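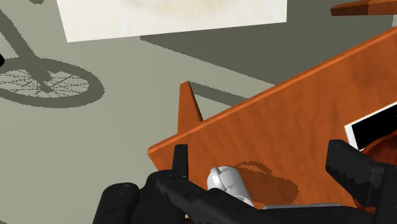
Oiling a big board before the dry season -- how many coats?

tarn_mill
I have a question for people who keep their boards in a heated apartment. Two years ago I bought a long serving board from Sommont. In May I sanded it because the surface had become rough like a cat tongue, and I gave it one coat of Cetex oil. Now it is rough again and also a little bent. If I put it on the table and press one corner, the other corner goes up.

My mother always used sunflower oil for her boards, and I do not remember that they were bent. But she also had a cold kitchen with a stone floor. So my questions are: do I need more coats, and can the bend go back by itself? Please excuse my English, I learned the wood words from this forum.

pelham_oak
One coat is not enough after sanding. Bare wood drinks the first one completely. I do three, with a full day between, then a thin one every few months. Wipe off what has not gone in after 20 minutes or you get a sticky skin.

For the bend: which side did you oil?

tarn_mill
Only the top, because this is the side we use. The bottom I did not sand either.

pelham_oak
There is your answer. The two sides are taking in and giving out moisture at different speeds. Oil the bottom the same number of times as the top, always.

rivulet7
I don't agree that it is the whole answer. I have 14 boards (my wife says this is an illness) and half of them have never seen oil on the underside. They are flat. What they have in common is that they stand on edge in a rack with air on both sides. Ask him how he stores it before you tell him it's the oil.

tarn_mill
It lies flat on the counter, near the radiator. Not on it, maybe 19 inches away.

rivulet7
Well.

pelham_oak
Fine, the radiator is worse than the oil. But it's still both. A board lying flat can't breathe from below, and with the top sealed and the bottom bare you made it more uneven. Your 14 boards are probably small ones. A long wide board moves much more.

rivulet7
Some are small. The biggest one is wider than my sink and it is fine.

gorse_and_gale
Can I say something against sunflower oil before this goes on for three pages? Please don't use it. It doesn't harden like linseed or tung does, and after some months it can smell old. Mineral oil never hardens either but at least it doesn't go bad. If you want something simpler, melt a bit of beeswax into mineral oil and rub it in warm with an old T-shirt.

tarn_mill
Thank you, but my mother's boards did not smell. She washed them every day, maybe this is why.

gorse_and_gale
Could be! Daily use hides a lot. I still wouldn't put it on a board that stays out for looks.

hob_lane
Regarding the bend. I got one flat again last winter, a Gilani board, quite thick. I put a damp (not wet) towel on the table, laid the board on it with the hollow side down, and left it overnight. In the morning it was nearly flat. Then I stood it up in a cool room for a week before I oiled both sides. Check it often, one time I forgot and it bent the other direction.

pelham_oak
Good method. Do this before the oil, tarn_mill, the wood has to be able to take the water.

tarn_mill
But it already has oil on the top. Is it the bottom which is hollow? I looked now with a ruler. Yes -- the bottom is hollow.

hob_lane
Then you are lucky, the bare side goes on the towel.

rivulet7
And move it away from the radiator first, or you will be back here next month.

tarn_mill
I moved it to the hallway. I tried the towel from 10 in the evening until 7 in the morning. The corner still goes up, but less, I can only push one sheet of cardboard under it now. I will do one more night. For the roughness, is 240 paper okay or must I go finer?

gorse_and_gale
240 is okay. Wipe it with a damp cloth, let it dry, sand lightly once more, then oil. The cloth lifts the loose fibers, so they don't come up the first time you wash it.

pelham_oak
I'd go to 320 for the last pass, but I am fussy.

tarn_mill
The shop in Estholm has only 240, so it will be 240. I will write again after the third coat.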